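Reading time: 4 minutes

My kettle died in the second week of November, and I've been cross about it ever since. It wasn't an old kettle. It was three, which in my grandmother's day would have made it practically a newborn, and it went with a small click while I was reaching for the mugs. I had it apart on the kitchen table that same evening, or I would have done if the base hadn't been shut with a screw whose head matched nothing in the drawer.

So that's my subject this month: stuff that can't be mended, and why I think we've all been far too polite about it. 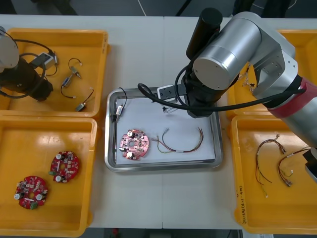
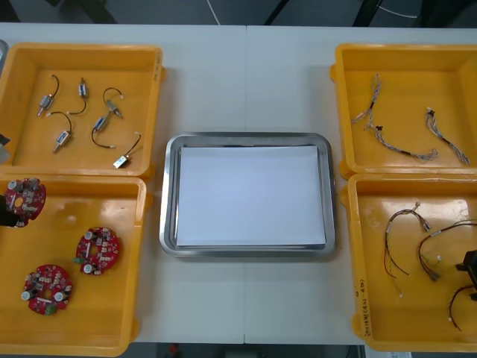
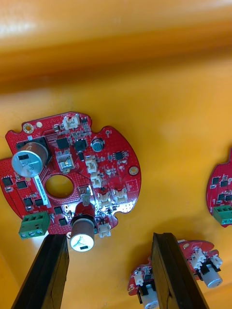
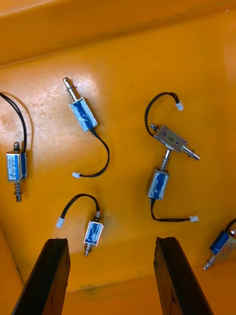
Small electrical parts and the trays that hold them. Round circuit boards appear in the first, second and third pictures.

Look at how little there is inside most of the things we own. A board, a few wires, a part that moves. I'm no engineer (I taught geography for years and can barely wire a plug) but I've now peered into enough dead appliances to lose my fear of them. The fear is the useful bit, if you're selling kettles. As long as I think there's something terribly clever in there, I'll shrug and buy another one.

I took mine to Carmela Fiore, who has the repair shop at the bottom of Gendcombe high street, between the bakery and the place that used to be a bank. She had the right screwdriver, naturally. She had the base off before I'd finished moaning, and she showed me the switch, which had gone, and then she told me she couldn't get another. The maker doesn't sell it. They'll sell you a kettle, with that very switch in it, for 34 pounds.

I laughed, but I was properly annoyed by the time I'd walked home.

Now, my friend Adebayo Bako thinks I'm being sentimental, and we've had this argument in three different pubs. His view is that cheap things are a kindness. His mum saved up for months to buy her first washing machine and he bought his on a Tuesday lunchtime without thinking about it. If the price of that is a machine you can't fix, well, he says, most people never fixed the old ones either — they paid a man, and the man was expensive and came when he felt like it.

I think he's right about the man. I remember the man. He left a boot print on our lino in 1983 and my mother talked about it until she moved house.

But I don't think he's right about the kindness. A cheap thing that lasts three years costs you again three years later, and again after that, and the people who feel it most are the ones who could only afford the cheap one to begin with. I've got 114 pounds' worth of receipts in a biscuit tin for kettles and toasters alone, and I'm a careful sort of person who wipes things down. Yasaman Bakhtiari across the road has four children and I shudder to think what's in her tin.

And there's the other cost, the one that's harder to put on a receipt. My dad could take a radio to bits and put it back together, and he wasn't trained for it either, he'd simply grown up around things that opened. I learned a bit by holding the torch for him (badly, I was always pointing it at the cat). My own son has never held the torch, poor lad, as there's been nothing worth pointing it at. Everything in his flat is glued.

What would I like? Nothing very grand. I'd like ordinary screws. I'd like the maker to sell the parts for 15 years at a sensible price, and to print the part number somewhere I can read it without a magnifying glass. If that puts a few pounds on the price of a kettle then I'll pay it, and I'd happily see some help for people who can't. Adebayo says the firms would only find a way round it. Perhaps they would. They found a way round us easily enough, and we weren't even trying.

Carmela is running a mending evening in March, in the back of the shop, bring your own dead toaster. I've put my name down and so has Yasaman. Adebayo says he's coming for the biscuits, but he did ask me, very casually, whether she looks at washing machines.

The kettle's still on my worktop, by the way. I'm boiling water in a saucepan and refusing to discuss it.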